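Filed under: Grants / Progress Reports

Cudano shop-floor chores project: progress report to the Nidumbridge fund

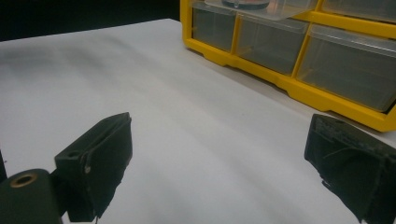
Report No. 2

Work since June has stayed on one chore, putting small parts away in a yellow organizer with clear drawers. Gretdale asked for it because their counter staff hate doing it.

We logged 1,403 tries. The gripper finished 962 without help. A new hire would be let go for less. Drawers are the weak spot: clear fronts confuse the vision software, and a drawer pulled too far stops the run. The pads on the fingers are fraying and we have budgeted for new ones.

Pintér's sales sheet promises 88 percent on tasks like this. We have not seen it and would not repeat it to Gretdale.

We ask to keep the current funding level and to drop the household laundry work from the plan. It is too early for that.

February 20, 2020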